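ロボット実習B 第5回 配布資料
ハンドグリッパによる衣類操作データの収録

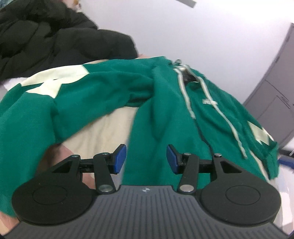 前回は机の上の剛体（積み木、コップ、ペン立て）を扱った。今回から布物に入る。剛体では、グリッパの指が物の両側に来た時点で把持の姿勢がほぼ決まっていた。布ではそれが決まらない。同じ服でも、置き方が変われば袖の位置も襟の位置も変わり、つかむ場所を毎回見て選ぶことになる。今回の課題は、この「見て選ぶ」部分を含む動作を、班ごとに一定の品質で収録することである。

収録したデータは第8回以降の模倣学習の演習でそのまま使う。自分の班のデータの質が自分の班の結果に効くので、回数をこなすことより、手順どおりにそろえることを優先する。

1. 今回の到達目標

・手持ちグリッパを両パッドが布に対して平行になるように構えられる。
・衣類の把持点を、動作を始める前に言葉で指定できる。
・1エピソードの開始と終了を、班の全員が同じ基準で切れる。
・失敗エピソードに正しい区分をつけて残せる。

第3回を欠席した人は、グリッパの校正手順（第3回資料の4節）を先に読んでおくこと。校正が済んでいない機体で収録したものは採点の対象にしない。

2. 使うもの

グリッパは各班1台。指の開閉は手元のレバーで行う。パッドは交換式で、表面に糸くずがつくと滑り方が変わる。収録の前と、服を替えたときに、乾いた布で拭く。

衣類は実習室の棚のかごから班ごとに取る。厚手のスウェット、フード付きの上着、Tシャツ、タオルの四種類を入れてある。私物の服を使ってもよいが、名札や学生証がポケットに残っていないか確かめてから置く。

収録ソフトはRuranik、確認用のビューアはGaterを使う。どちらも実習室の端末に入っている。自分のノートPCに入れたい人は実習ページの手順を見ること。Ruranikの設定ファイルは班ごとに配ってあるので、他班のものを上書きしない。

3. 布の把持について

3.1 つかめる場所とつかみにくい場所

平行に開閉する指で布をつかむには、指の間に布の縁か、折れ山か、しわの盛り上がりが入らなければならない。平らに張った面の真ん中に指を下ろしても、パッドが表面をなでるだけで終わる。初回の収録でいちばん多い失敗がこれである。

つかみやすい場所を、布の状態で分けると次のようになる。

(a) 自由な縁　裾、袖口など。布が一枚または二枚だけ重なっていて、指を横から差し込める。
(b) 折れ山　袖が曲がったところ、身頃が折り返したところ。厚みがあるので滑りにくいが、下の層まで一緒につかみやすい。
(c) 盛り上がったしわ　指を少し狭めてから下ろすと入る。持ち上げたときに位置がずれやすい。

厚手の生地では(b)が有利に見えるが、何枚つかんだかが外から分からなくなる。あとで広げる動作につなげる場合は(a)を選ぶ。

3.2 ひも、縫い目、飾り

フード付きの上着には首まわりにひもがついているものが多い。ひもは細く、服本体とは別に動く。ひもだけをつかんで引くと、本体はほとんど動かずにひもが抜けてくる。本課題ではひもを把持点に指定してはならない。身頃をつかむときに指の間にひもが入ってしまった場合は、いったん開いてやり直し、区分は「再把持」とする。

縫いつけた飾り布やワッペンのある服では、飾りの部分だけ生地が硬い。硬い部分は折れ方が周りと違うので、把持点は飾りの縁から指の幅ひとつ分以上離す。ファスナーの上も避ける。パッドが傷む。

3.3 重なった服

服が一着だけで置かれていることは、実際の部屋では少ない。今回の後半では、二着以上を重ねた状態から指定の一着だけを取る課題を行う。中綿の入った上着は、上から押すと沈み、離すと戻る。隣の服をつかもうとして下ろした指が中綿に当たると、狙いの高さがずれる。先に高さを合わせ、それから横に寄せる順で動かす。

色が近い服どうしを重ねると、ビューアで見直したときに境目が分からなくなる。最初の組では色の離れた服を選び、慣れてから近い色に替える。

4. 収録手順

4.1 準備

1) Ruranikを起動し、班番号と服の記号を入力する。
2) グリッパを全開、全閉の順に一往復させ、画面の開度表示が追従することを確認する。
3) 服を置く。きれいにたたんで置かない。肩の高さから一度落とし、落ちた形のまま使う。
4) 記録係が把持点を読み上げる。例「右の裾、角から内側」「左袖の折れ山」。操作者は復唱する。

4.2 一回の動作

1) 服に触れない高さでグリッパを構え、指を全開にして静止する。
2) 記録係の合図で開始ボタンを押す。
3) 把持点へ寄せる。途中で向きを大きく変えない。
4) 指を閉じる。閉じきるまで持ち上げない。
5) まっすぐ上へ持ち上げ、指定の場所まで運んで放す。
6) 指を全開に戻し、静止してから終了ボタンを押す。

開始と終了の静止が抜けたエピソードは、後の処理で切り出し位置が定まらない。動作そのものがうまくいっていても撮り直しになる。

空いている手は服に触れない。布の端を押さえたくなる場面は多いが、押さえてしまうと、そのデータから学習した側には押さえる手がない。服の形を直したいときは、必ず収録を止めてから直す。

4.3 速さ

指を閉じる動作は、慣れるほど速くなる傾向がある。班の中で操作者が交代すると、この速さの差がそのままデータのばらつきになる。交代の前に、次の操作者は前の操作者の最後のエピソードをGaterで再生し、速さを合わせてから始める。

開閉レバーを握り込む時間の下限は800ミリ秒とする。これより速いとRuranikの画面に黄色の印が出る。印が出てもエピソードは保存されるが、班の有効数には入らない。

5. 失敗の区分

失敗したエピソードも消さずに残す。終了ボタンを押したあと、次の区分から一つを選んで入力する。

空振り　指を閉じたが布が入っていない。
滑落　持ち上げの途中で布が抜けた。
巻き込み　指定していない服、または下の層まで一緒に持ち上げた。
再把持　一度開いてつかみ直した。最終的に運べた場合もこの区分にする。
中断　人の都合で止めた。機材の不具合もここに入れ、備考欄に書く。

迷ったときは備考欄に状況を書き、区分は班で相談して決める。操作者一人で決めない。

昨年12月の試行では、提出された166本のうち区分の入力漏れが目立ち、使えたのは107本だった。滑落と巻き込みの取り違えも多い。持ち上げた直後に別の服が落ちた場合は、狙いの服が指に残っていれば巻き込み、残っていなければ滑落とする。

6. 確認のしかた

収録が一区切りついたら、Gaterで各エピソードの先頭と末尾を見る。見る点は次のとおり。

・先頭で指が全開か。
・把持点が画面の中に入っているか。グリッパの本体で隠れていないか。
・操作者の手や腕が把持点にかかっていないか。
・末尾で服が指から離れているか。

把持点が本体の陰に入る場合は、構える高さを上げるより、寄せる向きを変えるほうが早い。画面の下側は本体でふさがるため、手前に垂れた裾を狙うと見えなくなりやすい。服の向こう側から回り込もうとすると手首が苦しくなるので、立つ位置を半歩ずらす。

壁や扉のそばに服を置くと、背景が単調になって服の輪郭は見やすい。ただしグリッパの外側のハウジングが壁に当たることがある。当てた場合は、続ける前に校正をやり直す。

7. 課題

課題A　一着だけを置いた状態から、指定の把持点をつかんで運ぶ。裾、袖口、折れ山の三か所について行う。

課題B　二着を重ねた状態から、上の一着だけを運ぶ。下の服が動いた場合は巻き込みとする。

課題C（任意）　袖が身頃の下に折れ込んだ状態から、袖を引き出す。引き出す向きは操作者が選んでよいが、選んだ理由を備考欄に一行で書く。

課題A、Bとも、有効なエピソードが各把持点につき5本そろったところで終了とする。失敗は有効数に数えない。

8. 提出

提出先は実習ページの「第5回」。締切は7月23日（日）。次のものを班で一つにまとめる。

・Ruranikの出力フォルダ一式
・区分の集計表（書式は自由）
・報告文。次の問いに答える形で書く。

問1　班でいちばん多かった失敗の区分は何か。どの服、どの把持点で起きたか。
問2　操作者の交代の前後で、指を閉じる速さに差はあったか。
問3　同じ把持点の指定でも、服の落ち方によって寄せる向きを変えた例を一つ挙げ、何を見て変えたかを書く。

問3は後の演習に直接関係する。「見やすかったから」で終わらせず、どの縁やしわが見えていたかまで書くこと。

9. 参考

・第3回資料 4節「開度の校正」
・第4回資料 2節「エピソードの切り方」
・Aurelia Frei「布の把持点の記述について」（講義用メモ、実習ページに掲載）

Freiのメモは英語だが短い。縁と折れ山の呼び分けは本資料と同じなので、課題Cをやる班は読んでおくとよい。

10. 片付け

パッドを拭き、指を全開にして台に戻す。閉じたまま置くとパッドに跡がつく。服はかごに戻し、床に落ちたものは洗濯用の袋へ入れる。端末はRuranikを終了してからログアウトする。

パッドの端が浮いてきた機体は、赤い札をつけて棚の上段へ置く。予備のパッドはNemeroと書いた箱にある。交換したら校正からやり直すこと。

次回は各班のデータを持ち寄り、他班のエピソードに区分をつける作業を行う。自班の集計表を印刷して持ってくること。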